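The planner stopped at attempt 274. It had a budget of 3000 nodes and had used them all looking for a way past its own cables.

I had written Clamis over the winter to pick things out of a bin. Urkent paid for it and wanted 100 picks without a fault by the end of March. We had reached 2.

I opened the log again. Perception had found the yellow brush and given a good pose. The grasp was fine. Then the collision checker drew a fat cylinder around the wrist, where the hose went, and decided the arm was already touching the wall.

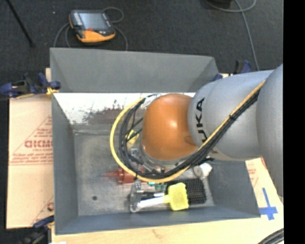 The arm over the bin, with the brush near the lower center.

I looked from the screen to the cell. The hose made its loop on one side of the orange joint. The cylinder in my model went all the way around. I had drawn it that way in the first week, meaning to fix it.

I deleted the cylinder and put in a chain of small spheres that followed the loop. It took until after dark. The heating in the Ladari building went off at six and I kept my coat on.

When it compiled I ran the planner without moving the arm. It came back with a path before I had sat down. I ran it again from another start and got another path.

I wrote the change down in the log, set the speed low, and went to pick up the pendant.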